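Trekasel Bench Trainer, the wiring one - my review after most of a term

Quick one because I have a class in twenty minutes. I teach evening electrical basics at a vocational center and we finally got a Trekasel to replace the old plywood boards. Used it since June with adults mostly, people switching jobs, plus a few teens getting ready for the regional skills contest.

What you get: a fold-up steel panel, a box of switches, sockets, junction boxes, two breakers, a lot of terminal blocks, and a spiral book with 67 tasks in it. Low voltage supply so nobody gets hurt. Parts clip on to the panel, no screws. Setup the first time took me most of an evening, after that ten minutes.

The good. The clips hold. I was sure they'd be the first thing to go and not one has broken. Tasks start dead simple (one lamp, one switch) and by the middle you're doing two-way switching and fault finding. The fault finding is the best part by far. There's a row of little hidden switches on the back, you flip one, trainee has to work out what's dead and why. My contest kids fight over who gets to set the fault. 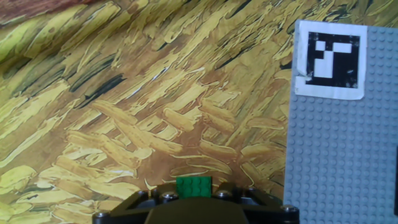
Timing matters too if you're training for competition. The book gives a target time for each task and they're tight but fair. Task 40 or so onward I'd add a bit for beginners. One of my adults went from never finishing to finishing with time to check her work, and she's now applying for a maintenance job, so there's that.

The bad. The book is translated and you can tell. "Connect the conductor to his place" - ok, which place. Two diagrams have the colors swapped, tasks 22 and 31 in my copy, check before you hand them out. I lost half a lesson to that. Emailed them and got a corrected page in a week or so, fair enough, but it shoud be in the box.

Wire. They give you 200 feet and it sounds like plenty. It isn't. Trainees cut everything too long, strip it badly, cut again. Gone in a month with a group of eight. Buy your own by the roll, any solid wire in the right size fits the terminals.

Also the carry case. Zipper went almost right away. I use a plastic tub.

Compared to the Kandamov, which I used at my last place: the Kandamov has nicer meters and a much better book, but its panel is small and two people can't work on it side by side. With the Trekasel they can. For contest practice where they work alone I'd maybe go Kandamov. For a normal class, this.

Price. We paid $166 for the extension pack (motor starter, timer relay, some push buttons) on top of the base kit and I'd say wait on that. Only opened it for the advanced kids. The base kit alone covers the whole first level and then some.

Would I buy again - yes. Would like a second one really, sharing one between eight means a lot of standing arond. Four stars, five if they fix the book.

Oh and spare fuses, order them with the kit. Shipping on its own costs more then the fuses.

Contact | Terms of use | © Zellow Training Reviews | Back to top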